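The week the left arm forgot where the table was

I promised in my last post that I would write up the business with the left arm, and then May got away from me, as it does, so thank you to everyone who wrote in to ask whether we still have all our fingers. We do! We even have most of our cups.

For anyone new, I look after a two-armed setup we call Jodine, and her job at the moment is a very homely one. She takes cups from a shelf, sets them on the table, and puts them back again, over and over, while Hooman Golestani and I watch the logs and drink far too much tea. By the time things went wrong she had done 3,662 lifts without anything worse than a dropped tumbler, and I'm afraid I had become a bit smug about it.

What went wrong

It was just after four in the afternoon. Hooman was typing, I was hunting for a pen, and the left arm came down for an ordinary reach and kept on coming. The fingertips met the tabletop with a bang I felt through my chair (I have never moved so fast in my life) and the motors carried on pushing until I hit the stop button. The right arm froze politely where it was. I stood there with my hand on the button for quite a while after there was any need to.

The log said the arm was 5 centimetres higher than it really was. As far as the software knew, there was still plenty of air underneath, so it kept asking for a little more and a little more. There is a force limit that ought to have caught this, and I was rather cross to find that it had been set generously during some testing in the winter and never put back. That one is my doing. I had even written myself a note about it.

Finding the cause

We spent two days blaming the wrong thing. First it was Flinon, our motion planner, which gets blamed for everything, and then it was the power supply. In the end Mitra Hashemi came over from the Londen project with a torch and a great deal of patience, and asked if she could simply wiggle things. The third thing she wiggled was the connector on the shoulder joint's position sensor. It had worked itself a little loose, and when the arm stretched out far enough the reading would drop away and come back wrong. Out of 436 reaches we replayed from the log, 3 had the same small jump in them. We had missed every one.

So the connector has a locking clip now, the force limit is back down where it belongs, and there is a check that stops both arms if a joint reading jumps faster than the joint could possibly move. We are also back to glassware, a little nervously on my part, with a clear mug on the table and the other cups waiting on their shelf. 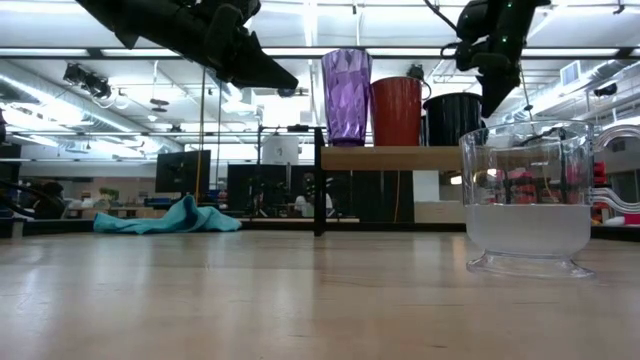

What I would do differently

I would test the force limit every morning, before the first run, with a block of foam and my own two eyes. It takes less time than the kettle. We do it now, and Hooman has taped the steps to the cupboard door so that neither of us can pretend to have forgotten.

I would also stand further back. The stop button used to live at the end of the bench, well within reach of the left arm, and I had to lean in to press it while the thing was still shoving at the table. It's on a long lead by my chair these days, which I recommend to anybody with a similar setup, however gentle the job looks.

The right arm has the same sort of connector, of course, and Mitra is coming back to look at that one properly. Until then we are keeping the speed down and the runs short. Next time I hope to tell you about Vida, our new grasping code, which has been waiting its turn through all of this and still can't tell a handle from a spoon.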